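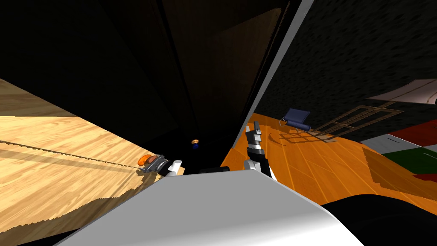

Two arms, orange discs at the tip of the left one.

4 August 2021

I finally watched Stanbridge last night, after putting it off since December. It runs a bit over two hours and I saw it at the Grusik, which has started doing late shows again on weeknights. The room seats 100 and there were maybe a dozen of us in it.

The story is simple. A surveyor goes back to the town where he grew up to measure a valley that is going to be flooded. He stays with his sister, they don't get along, and the water comes up. Most of the talk before it opened was about the lead actor losing weight for the part, and you do notice it in the first scene. After ten minutes I stopped thinking about it.

What I liked most was the costume work. Everyone in town wears the same three or four coats, and they get passed around. The sister's green one turns up on a neighbor near the end with the sleeves taken up. I only caught it because I had read the Gauthier interview with the wardrobe team, where they said they made the coats first and cast the extras to fit them.

The middle drags. There is a long dinner with the Trudau family that could lose half its length, and the song in it is not good. The dubbing in that part is also off by a hair - I thought it was the theater's sound, but a friend saw it across town and said the same.

The flood itself was shot with models and a tank that held roughly 4,000 gallons. I would have guessed more. It looks heavy and slow, the way water should, and there is almost no music over it.

I'd see it again, but at home, where I can skip the dinner. The Grusik has it through Sunday. Parking behind the building is closed, so use the lot by the bank.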